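Detention pay should start when the driver arrives

The standard haulage contract at Nastow allows two free hours at the loading bay before waiting time is charged. The clock starts when the trailer is backed on to a door. I think this is the wrong starting point, and that small operators should stop signing contracts that use it.

The gap between arrival and docking is where most of the lost time sits. Liam Rowbotham runs 11 tractor units out of Flanstead and kept gate times for every collection in July. On 33 visits his drivers were on site before their slot and still waited longer in the yard than they did on the door. None of that yard time was payable. He put the loss at £2236 for the month, counting wages and missed onward loads but leaving out fuel.

Warehouses say that arrival is hard to prove. It was, when the gate book was a ring binder. Most sites now log the registration at the barrier, and the tracker in the cab gives a second record. If the two disagree by a few minutes, use the later one and move on.

A fairer objection comes from Fung-ping Pan, who plans door times for Vikard. A driver who turns up four hours early should not be able to bill for it. I agree. Payment should run from the booked slot or the time of arrival, whichever is later. A driver who misses the slot goes to the back of the queue and loses the free period argument altogether.

The rest argument

Waiting is sometimes described as rest. A driver who may be called forward at any moment, and must move up the queue every 9 minutes, is not resting. Rest needs a known length of time and somewhere to spend it. 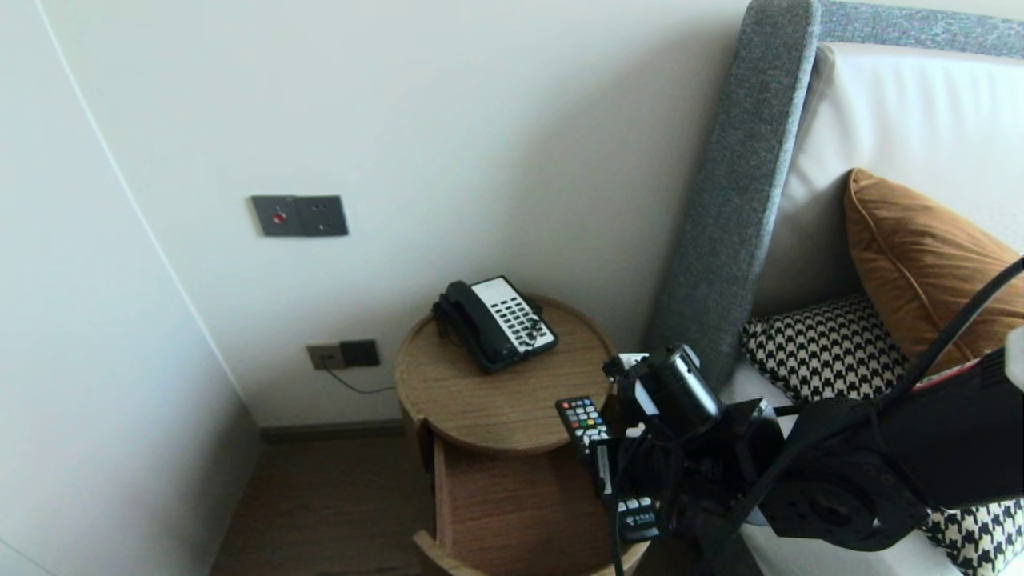

What to ask for

Ask for three changes at the next renewal. The clock runs from slot or arrival. The gate record is sent to the haulier the same day. The rate rises after the fourth hour, so that holding a vehicle until evening costs more than finding it a door.

Tsai accepted the first two last year and refused the third. I would take that deal as a start, but I would put the third back on the table each time.

Last updated: Sunday, 16:40

Related items
Who pays when the pallet count is wrong? (Kam-wah Yip)
Night parking charges and the owner-driver
Fuel surcharge clauses, line by line (Ming-te Yang)
Reading a rate sheet before you quote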